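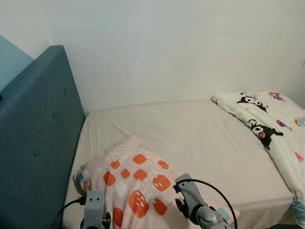

Piroska Katona wrote under our last newsletter that teaching a robot with someone's hands on the controls only proves that the someone is good at making beds. She wanted to know what the machine had learned, if anything, and how you would tell the difference.

I took her comment with me to the Virach group in February, and read it aloud to Ida Sperling before I had my coat off. She laughed and asked me to send her a copy. "It is a fair complaint," she said. "For the first two months I would have signed it."

Sperling leads the part of the project which deals with bedrooms. Her method is called Trikico, and its main idea can be said in a few words. An operator guides two arms through a job of tidying: a pillow, a blanket, whatever was left lying on the sheet. A learning program then studies the recordings and tries to do the same. What is different at Virach is how the recordings are chosen. Most groups keep the clean ones and throw away the rest. Sperling's group keeps the hesitations too, and marks the moment where the operator changed his mind.

"When a person pulls a blanket and it comes crooked, he stops, he lets go, he takes it in another place," she explained. "This small correction is the thing we want. If you cut it out, the robot has never seen a crooked blanket, and then it meets one every day."

The present collection has 178 recordings of the same bed job, and in 37 of them the operator made at least one correction that was marked by hand. I asked if this was not a very small number. Reinaldo Paiva, who was listening from the next desk, answered before she could. He came from a project in Grakow where they had 3,000 recordings of a single folding task, nearly all of them perfect, and he said the robot there was lost as soon as the cloth lay a little to the left. "We had a lot of data and very little trouble in it," he said.
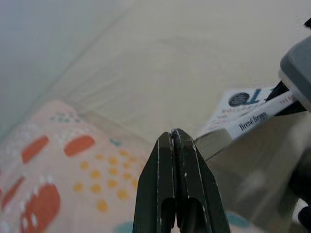

A wrist view, with the fingers closed and a book by Brené Brown to their right.

The wrist cameras were a point of argument in the group for some time. Fabian Hofstetter, who built the recording software, wanted to drop them and save the storage. From so near, he told me, half of what you get is your own fingers. Paiva was against it. The head camera gives the layout of the bed, but it can be blocked by the arms at exactly the moment when something is being held, and the program must then guess.

They settled it with a test. The same learning program was trained twice, once with the head view only and once with all the views, and each version was given 19 attempts on arrangements it had not seen. Sperling would not let me print the two scores before the paper has been reviewed. She did say that the gap was wide for thin and stiff things, such as books and cards, and narrow for pillows. "A pillow forgives you," she said. Hofstetter has bought more storage.

I came back then to Katona's question. How does one know that the correction belongs to the robot, and is not simply a memory of somebody's hands?

Sperling's answer was that they look for corrections which are in none of the recordings. In the tests she pushes the blanket to a place where no operator ever left it, and waits. If the arms repeat a movement from the collection, that counts as copying, even when the bed ends up tidy. If they let go and take hold somewhere new, it is written down separately. She uses the word "recovery" for this, and she is strict about it. Edgars Laur, who scores the tests, does not know which version of the program he is judging.

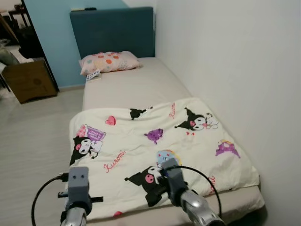
Photo: Virach / Trikico project

Laur is also the person most willing to speak about what goes wrong. Blankets remain the hardest part, he said, for the reason that a folded edge and a printed pattern can look much alike to the program. It will sometimes try to pick up the colour of a drawing. "I have watched it grasp for a cartoon," he said. "Very gently, and many times." Plain bedding would make the numbers nicer, but he does not see who would be helped by that.

There is a second weakness, and Sperling brought it up herself. Marking the corrections is slow work, and two people do not always agree where one begins. Is it when the fingers open, or already when the arm slows down? They tried to let a program do the marking, using a tool named Balaskas, and it found the big corrections and missed the small ones. For the moment they mark everything twice and talk about the cases where they differ. She would like to have a better rule before they move to a second room.

I asked what she would reply to Katona. She thought for a while and said that the criticism stands for the pillow, where copying is enough and the tests show little else. For the blanket she believes they have something more, though she would like another group to repeat it first, with their own bed and their own operators. The recordings will be shared when the paper is out.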